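Expansion draft in a keeper league, how do the side deals work?

Asked by Imad Nseir
Saturday, February 8, 2020

We run a hockey keeper league, 18 teams, going up to more next season. Commish wants to do an expansion draft in March so the new owners don't start with scraps. Each of us protects some guys and each new team takes one player off every old roster. Fine so far.

My problem is side deals. I have three goalies and can only protect one. One of the new owners (his team is called Cuvadon, don't ask me) says he'll leave my second goalie alone and take a winger instead if I throw in a draft pick. Is that even legal? Our rulebook says trades with new teams open "after the draft" and nothing else. And if he takes the pick and then grabs my goalie anyway, what do I do?

Also we have a 300 dollar auction budget per team and I have no idea if budget money can be part of it. Help, protection lists are due soon and I'm going nuts.

3 replies

Sioned Gough

Been thru this twice. Short version, get it in writing and get the commish to post it where everyone can read it BEFORE the draft starts. We had a guy promise to leave a defenseman alone, then he took him, said he forgot. Nothing anybody could do, no rule against it.

What we do now: side deals allowed, but they get emailed to the commish by the time the protection lists are in. Commish puts them all up at once. The pick moves automatically when the new team makes the selection they agreed to. They pick somebody else, no pick, deal is dead. If your rulebook says after the draft then you need a vote, dont just do it and hope.

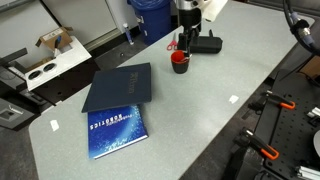

On the goalie thing, I wouldn't give up anything better than a third rounder. Goalies are cheap in most keeper leagues and he can only take one guy off you anyway. Ask yourself who you lose if you do nothing. If the winger is almost as good as the goalie then you're paying a pick for no reason. Sometimes better to trade the goalie now, to one of the old teams that only has one decent starter. Get something back for him.

Budget money: we allow it, max 24 dollars a season in or out. Before the cap one team ended up with over 400 to spend and the auction was a joke. Put a cap on it, any cap.

Folasade Ogbonna

Not legal the way you wrote it. "After the draft" means after the draft. If I was in your league and saw you do that I'd be complaining to the commish the same night.

But get the rule changed, it's a bad rule. The teams with depth get hurt for drafting well. Just do it before lists are locked so everybody has the same shot at making a deal. And check whether first year guys are exempt, we forgot to write that down and spent a week fighting over a rookie center nobody even wanted before that.

Elaine Andrade

just protect two goalies and expose the winger?? dont know your rules but in ours you can use a skater spot on a goalie. Ask. Also hes probably bluffing, new teams always need goalies so hes going to want one no matter what he tells you. I'd take the goalie if I was him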